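首页 产品 文档中心 下载 支持

Zunetti 双臂采集台 使用手册
第四章 示教数据采集
更新日期:2023年7月18日
评论 16 分享 70

4.3 方块任务的录制

本节适用于已完成 4.1 节标定和 4.2 节相机对齐的采集台。录制软件为 Quiambao,任务包名称为 Brinurari。五月以前安装的任务包不含双臂模板,请先升级。

4.3.1 台面准备

1. 将深色垫子平铺在两臂之间,四边压平。垫子卷边会影响夹爪下探的高度。
2. 检查两臂的线缆。线缆可以垂在垫子上,但不得绕过夹爪手指,也不得压在方块下面。
3. 取出木方块,每种颜色两块,摆在两臂都能够到的范围内。
4. 在软件中打开“预览”,确认头部相机能看到全部方块和两只夹爪。

注意:方块不必摆正。每条录制开始前应改变方块的位置和朝向,有的正放,有的斜放。如果一批数据里方块总在同一处,训练出的策略换个位置就抓不住。

4.3.2 录制一条示教

1. 在 Quiambao 左侧选择任务包,再选“双臂·按色配对”。
2. 填写操作员编号和批次号。批次号在整批录制期间不要更改。
3. 将两臂移到起始位,夹爪张开,静止后按“开始”。
4. 听到提示音后操作主手。左臂负责靠左的方块,右臂负责靠右的方块,中间的方块由离得近的一侧抓取。
5. 夹爪下降时放慢速度,手指位于方块两侧后再闭合。
6. 把同色的两块并排放好,松开夹爪,抬起手臂,再处理下一种颜色。
7. 全部放好后两臂退回起始位,按“结束”。

小心:录制过程中请勿把手伸入两臂之间。方块掉到台面以外时,先按“暂停”,待两臂停稳再捡。两只夹爪不要同时进入垫子中央,双臂模板不做碰撞检测。

4.3.3 标记与取舍

每条录制结束后,软件会弹出标记窗口,有“成功”“失败”“作废”三项。

成功:各颜色均已配对,方块没有叠放。
失败:动作完整,但有方块未抓起或放错。失败的录制照常保存,请勿删除。
作废:中途有人手入镜、相机掉帧或主手断开连接。作废的录制不计入批次。

抓空后重新抓取并最终完成的,标“成功”,同时勾选“含重试”。这类录制对训练有用,不要为了动作好看而重录。

4.3.4 批次数量

一个完整批次为 400 条。每录满 20 条,请停下检查一次:

1. 回放最后一条,看左右臂画面与关节曲线是否同步。
2. 查看夹爪开合值,完全闭合时读数应接近零。
3. 检查垫子有没有移位,必要时重新铺平。
4. 检查剩余磁盘空间。

更换操作员后,新操作员应先录几条练习数据,标为“作废”,熟悉主手的力度后再正式开始。

4.3.5 上传

批次录满后,在“批次”页点“打包”,目标选择 Grorkomholm 服务器。打包期间不要关闭软件,也不要断开采集台电源。上传完成后,批次名称旁会显示绿色标记,本地文件此时才可以清理。若校验失败,请重新打包,不要手工修改文件夹里的索引文件。

本网站使用 Cookie 以改善浏览体验。继续浏览即表示您同意我们的 Cookie 政策。 接受 设置

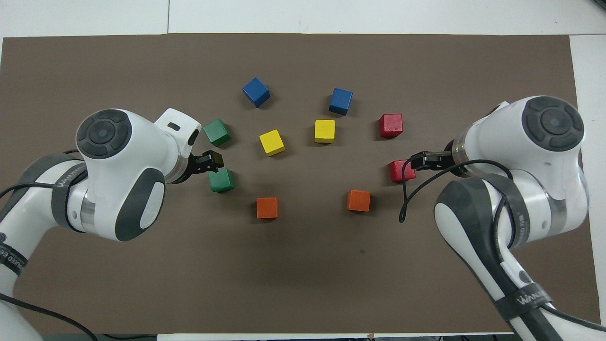
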